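Cuaderno del taller, abril
Puesto de ordenar recipientes, célula de dos brazos

Empiezo a escribir a las 16 y pico, con el café ya frío y la mesa de al lado llena de papeles, así que perdonad el desorden. Llevo toda la semana diciendo que iba a poner por escrito lo que está cambiando en el puesto desde que la célula trabaja en serio y siempre se me cruza algo. Hoy no. Hoy he apagado el correo y me he sentado.

Para quien llegue nuevo a este cuaderno (hola, si eres de Veststead y te han pasado el enlace): hablamos del puesto de clasificación y apilado de recipientes devueltos. Cestas, cubetas, bandejas, cajones. Todo lo que vuelve de las tiendas mezclado, unas cosas metidas dentro de otras, y que hay que separar, mirar y volver a encajar por tamaños antes de que salga otra vez. Durante años lo hemos hecho a mano, de pie, y el que lo haya hecho sabe cómo se le quedan las muñecas al final del turno. Yo lo hice dos inviernos enteros y todavía me acuerdo de la derecha cuando cambia el tiempo.

Ahora una parte la hacen los brazos. Una parte, insisto, que luego viene alguien de la oficina y se cree que esto ya anda solo.

Lo de esta mañana. Hemos arrancado con la tanda de Grastivent, que es la que más guerra da porque mandan de todo junto. Harish estaba en la consola y yo en la mesa de preparación, metiendo piezas y apuntando. Las cubetas lisas van bien, muy bien incluso, y con las bandejas planas hemos mejorado muchísimo desde que cambiamos el punto de agarre. Antes el programa buscaba el centro del lado largo y la bandeja cabeceaba en cuanto la levantaba. Ahora busca más hacia la esquina, con un poco más de apertura antes de cerrar, y el movimiento sale más limpio. ¡Qué gusto verlo, de verdad! Me quedé mirando como una tonta tres ciclos seguidos sin apuntar nada y Harish me tuvo que llamar dos veces.

Lo que sigue sin gustarme es separar dos recipientes encajados. Cuando una cubeta se ha metido a presión dentro de una cesta, una persona hace una cosa muy rara con las manos que no sabemos explicar bien: sujeta, gira un poquito, afloja, vuelve a girar. Estuve un rato largo haciéndolo yo misma delante de Harish para que me dijera qué estaba haciendo exactamente, y no nos pusimos de acuerdo. Él dice que primero inclino y luego tiro. Yo juraría que primero tiro. Lo repetí más despacio y entonces ya no me salía natural, claro, como cuando te preguntan qué pie pones antes al bajar una escalera. 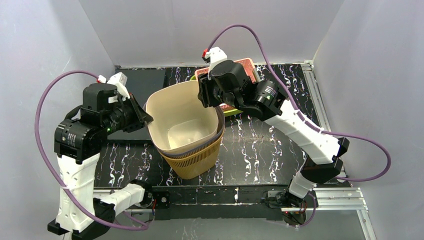
Total, que hemos dejado dos variantes guardadas en la carpeta de Olaniyan (el programa de secuencias, para los despistados): una que inclina primero y otra que tira primero, con la misma fuerza de cierre en las dos para poder comparar. Mañana las paso alternadas. Si alguien toca la fuerza de cierre antes de que yo termine, que lo escriba en la hoja, por favor, que el mes pasado perdimos una tarde entera por un cambio que no estaba apuntado en ningún sitio. No señalo a nadie - fui yo.

Bueno, vamos a lo que quería contar, que es lo de la gente.

Cuando se anunció la célula hubo caras largas. Normal. En el turno de tarde se decía que en medio año sobraban la mitad de los puestos y yo misma llegué a casa un par de veces dándole vueltas. De momento lo que ha pasado es otra cosa, más aburrida y más complicada de resumir: el puesto sigue existiendo pero se parece poco al de antes. Antes cogías, mirabas, encajabas, y la cabeza se te iba a donde quisiera. Podías hablar con la de enfrente toda la mañana (yo con Maite me enteré de media vida del pueblo). Ahora preparas la mesa, vigilas, decides qué hacer con lo que el sistema aparta, corriges y vuelves a arrancar. Las manos descansan bastante. La cabeza, menos. Varias compañeras me han dicho lo mismo sin haberse puesto de acuerdo: salen menos doloridas y más espesas. Una me dijo que llega a casa y no quiere que nadie le pregunte nada durante media hora, y la entendí perfectamente.

También ha cambiado quién sabe qué. Las que llevan más años en el puesto conocen los recipientes de memoria, saben qué cestas ceden y cuáles se rajan si las fuerzas, y ese conocimiento antes se quedaba en sus manos y ya está. Ahora nos hace falta para todo. Cada vez que entra un modelo nuevo le pedimos a alguna que venga a la célula y nos cuente por dónde lo cogería ella. Pues resulta que eso no figura en ninguna parte como trabajo. Se hace entre rato y rato, quitándolo de la pausa muchas veces. Lo dije en la reunión y lo repito por escrito: si pedimos su criterio, tiene que contar como horas. Me dijeron que lo iban a mirar. Lo dejo apuntado para que no se nos olvide a quién se lo dijeron.

Otra cosa, el ritmo. Con el trabajo a mano el ritmo lo ponía la mesa, y si una iba cansada las demás tiraban un poco. La célula tiene su propio compás y al principio la gente corría para prepararle piezas, como si el brazo se fuera a enfadar por esperar. Harish puso un aviso en la pantalla que dice que la célula puede esperar, y parecerá una bobada pero se notó. La primera semana yo también corría. Ahora, si hace falta parar, se para y punto.

Y luego está Pumby, que es como llaman las del turno de tarde a la célula entera, no sé de dónde salió el nombre. Le dan los buenos días. Al principio me hacía gracia y ya lo digo yo también, con lo seria que era yo para estas cosas. Cuando se queda parada con un error dicen que está de morros. Lo menciono porque en las notas del turno de tarde aparece así y si no lo sabes no entiendes nada («Pumby de morros con bandeja, reiniciada y bien»). A quien haga el informe mensual: eso es una parada, hay que contarla como parada.

Notas sueltas de ajustes, antes de que se me pasen:

Bandejas planas: dejo el agarre nuevo como predeterminado. El viejo sigue guardado con la terminación «centro», no lo borréis todavía.

Cestas de trama: el borde engaña al cálculo de altura cuando llevan otra pieza dentro. El sistema a veces toma el borde de la pieza interior y a veces el de la cesta, y según cuál tome hace una cosa u otra. He subido el margen y ahora duda menos, aunque va más lento. Prefiero lento hasta que lo entendamos.

Apertura antes del contacto: Harish quiere reducirla para ganar tiempo de ciclo. Yo le he pedido que espere a que acabe la comparación de las dos variantes. Se ha resignado con bastante elegancia.

Contador: la próxima revisión toca al llegar a 2000 ciclos. El contador de la pantalla se pone a cero si se apaga la consola, así que el que vale es el del registro. Lo pongo en grande en la hoja de la pared.

Parada de emergencia: la prueba del arranque se hace siempre, también cuando vamos tarde. Hoy casi nos la saltamos por las prisas y no me ha hecho ninguna gracia.

Sobre la formación. He propuesto sesiones de 20 minutos al principio del turno, con la célula delante y sin diapositivas. Las que hicimos en la sala de arriba no sirvieron para mucho, la gente asentía y luego bajaba y no se atrevía a tocar el botón de reanudar. En cambio, en cuanto una compañera lo hace ella misma dos veces, con alguien al lado, ya está, se le va el miedo y empieza a preguntar cosas buenísimas. Una me preguntó por qué no usábamos el segundo brazo para sujetar la cesta mientras el otro saca lo de dentro, que es lo que ella hace con la cadera y la mano izquierda. Llevo desde entonces pensando en la cadera. No tenemos cadera en la célula, pero un tope fijo en la mesa quizá haría el mismo papel, y es barato de probar. Si alguien tiene un taco de goma dura por ahí, que me lo deje en el cajón.

Harish me pide que anote que él sigue pensando que primero inclino. Anotado queda.

Pendiente para mañana: alternar las dos variantes de separación, buscar el taco para el tope, preguntar otra vez por las horas de las compañeras que nos asesoran y limpiar la mesa de preparación, que da vergüenza. Si llego, miro también lo del margen de altura en las cestas. Apago la consola yo al salir, el registro ya está copiado.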